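Porer, jeu « chaussons sur étagère »

211 démonstrations enregistrées en juillet, dont 34 écartées à la relecture. Tâche : ranger une paire de chaussons sur un petit meuble à deux niveaux. L'opérateur tient une pince dans chaque main, chacune coiffée de sa plaque de repérage. Pas de téléopération, le bras viendra plus tard, s'il trouve le budget.

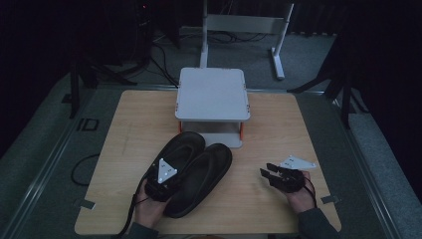
Daryna Nazarenko a demandé en relecture pourquoi on ne saisissait pas les deux chaussons en même temps, comme tout être humain pressé. Réponse : la consigne v7 impose une pince après l'autre. La v8 en discutera.

Limites connues
Une seule pointure. Les gauchers sont sous-représentés (Rangi fait de son mieux). Les épisodes où le chausson tombe sont gardés, étiquette « chute ».

Contact : Marta Chornovol, le matin de préférence.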